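4.2. Le téléphone posé et le câble qui l'attend

Nous en venons maintenant à la partie de l'enquête Flitar qui nous a le plus occupés, et qui nous a aussi, avouons-le, donné le plus de plaisir : celle qui porte sur la table, sur le téléphone qu'on y laisse et sur le câble qu'on y retrouve. Les 600 foyers du volet Skarbridge ont tenu un carnet pendant tout le mois d'août, et ces carnets nous ont donné 3492 notices, écrites le plus souvent à la fin du repas, parfois debout, parfois au dos d'une liste de courses agrafée là faute de place. Nous avons choisi de les lire toutes avant d'en coder une seule. La grille de codage, reprise du projet Rendine et légèrement assouplie, distingue trois moments : la pose, l'approche du câble et le branchement. Les deux premiers nous retiendront ici, le troisième faisant l'objet de la section 5.

Commençons par la pose. Dans les carnets, le téléphone est « sur la table » avec une constance presque comique, et il faut aller chercher dans les précisions secondaires pour savoir comment il y est. Face visible ou face cachée, aligné sur le bord ou de travers, allumé ou en veille : ces détails comptent beaucoup pour la suite, car ils déterminent ce que la personne voit en revenant vers l'appareil. La figure 3a donne un cas très simple de pose face visible, l'écran allumé sur son seul fond d'écran, des formes pâles dans les blancs et les verts d'eau, sans heure ni icône.
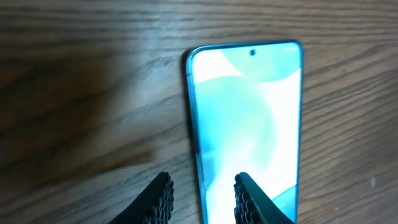 On aurait tort de tenir la pose pour un geste sans intention. Plusieurs participants décrivent avec un soin touchant l'endroit exact où le téléphone « habite » le soir, et s'agacent franchement quand quelqu'un l'a poussé de quelques centimètres pour mettre une assiette. D'autres n'ont aucune place attitrée et écrivent qu'ils le posent là où la main s'arrête. Nous avons d'abord voulu voir dans ces deux attitudes deux types de foyers, puis nous y avons renoncé en constatant qu'elles cohabitaient fort bien sous un même toit, et même chez une seule personne, selon qu'on était mercredi ou dimanche.

Reste le câble. Les notices en parlent moins volontiers, et presque toujours sur le ton du reproche : il est trop court, il est parti dans la chambre, il a encore fait un nœud. Nous appelons « câble dormant » celui qui demeure sur la table sans être rangé, une extrémité libre et disponible. La figure 3b en montre un : un mince câble USB noir, posé lâche sur le bois, dont le petit connecteur pointe vers le haut près du milieu de la table, tandis que le reste ondule doucement et fait une boucle avant de remonter vers la droite. Le téléphone, lui, est tenu au-dessus de la table, l'écran éclairé. Cette disposition du câble, avec sa partie utile bien en vue et sa longueur superflue étalée sans façon, correspond de près à ce que les participants décrivent lorsqu'ils disent l'avoir « laissé prêt ». 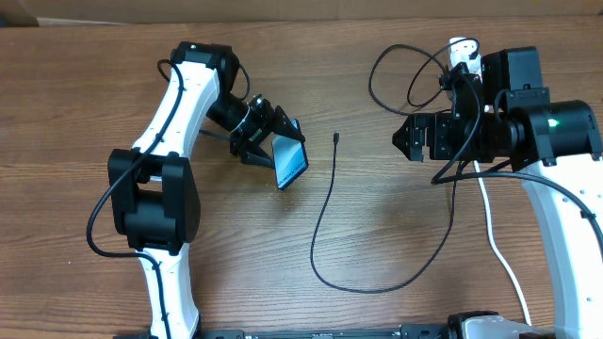
4.3. Quand plusieurs câbles partagent la table

La situation se complique dès qu'un deuxième câble entre en jeu. L'indice de Ruotsalainen, que nous avions calculé sur un premier lot de 1000 notices, traite chaque câble séparément et lui attribue un degré de disponibilité selon la distance entre sa fiche et l'appareil. Il rend de bons services pour les tables sobres. Il en rend de moins bons ailleurs, parce qu'il ignore les croisements, alors que c'est justement d'eux que les participants se plaignent. Dans la figure 3c, un câble blanc descend presque à la verticale pendant qu'un brin noir passe derrière lui en diagonale et qu'une boucle noire court plus haut sur le bois ; le téléphone, écran allumé, est de biais et recouvre en partie une surface imprimée aux couleurs vives, peut-être un set ou une couverture de livre.

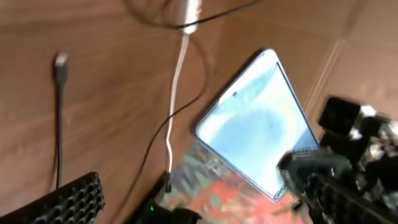

Pour de telles tables, nous proposons d'ajouter au codage une variable toute simple, le fait qu'un câble doive ou non être déplacé pour qu'un autre puisse être saisi. Les carnets la renseignent mieux que nous ne l'espérions, car on y raconte volontiers qu'on a tiré sur le blanc et que le noir est venu avec. La couleur joue d'ailleurs un rôle pratique dans ces récits : elle sert à désigner le câble à voix haute, d'une pièce à l'autre, et certains foyers n'ont pas d'autre nom pour leurs chargeurs que « le blanc » et « le noir ». Les notices où deux câbles de même teinte se côtoient ont demandé une double lecture, et nous avons laissé sans code celles pour lesquelles les deux lectures divergeaient.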